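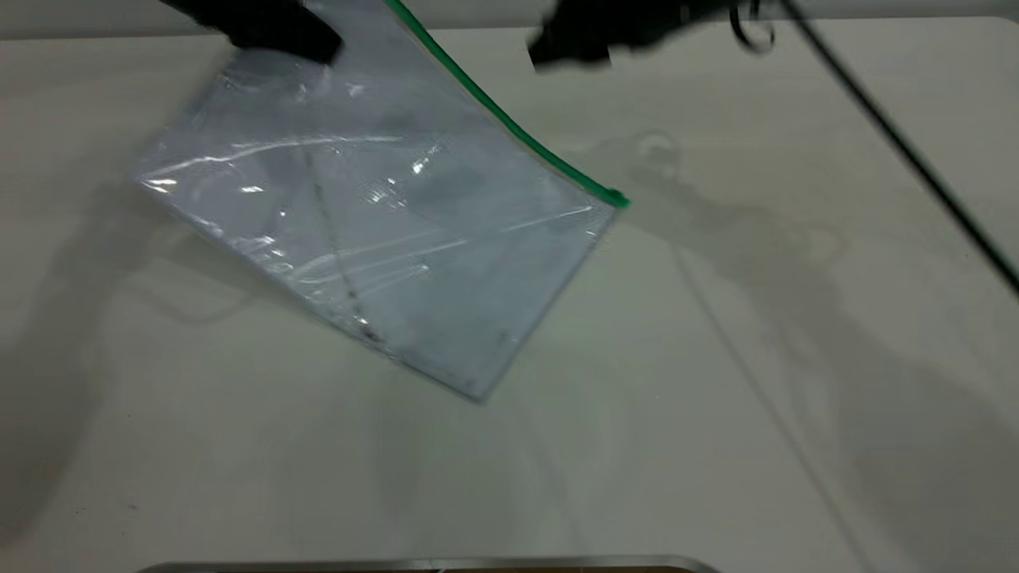
Miloslav Štěpánek asked whether the zipper bags could be used a second time, as so many are thrown out after one season in the seed room. They can, provided the closure still meets along its whole length, and the Stumwood Seed Library now keeps its sound bags for reuse.

Packing and Storage: Gallery

Each November the Library prepares its dried seed for the winter shelves at Gedatham. Paper envelopes go inside clear zipper bags, with no more than 10 envelopes to a bag, and the bags are laid flat in the drawers. Over 600 envelopes were put away last year. The pictures on this page show bags of the kind used for storage.

Clear bag with a green zipper strip. The coloured edge is easy to find when a drawer is full, and members are asked to file bags with the strip facing forward.

Bags should be pressed flat before closing – trapped air takes up space and makes the drawers difficult to shut. Labels belong on the envelopes and should not be stuck to the plastic.
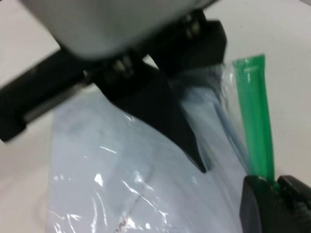
Once closed, a bag is entered in the drawer book under the name of the crop and the grower's plot number. Beans and peas are kept in the lower drawers, and flower seed in the upper five.

Members at Hovland may return used bags to the front desk until 5 in the afternoon. Bags that have held treated seed are not accepted.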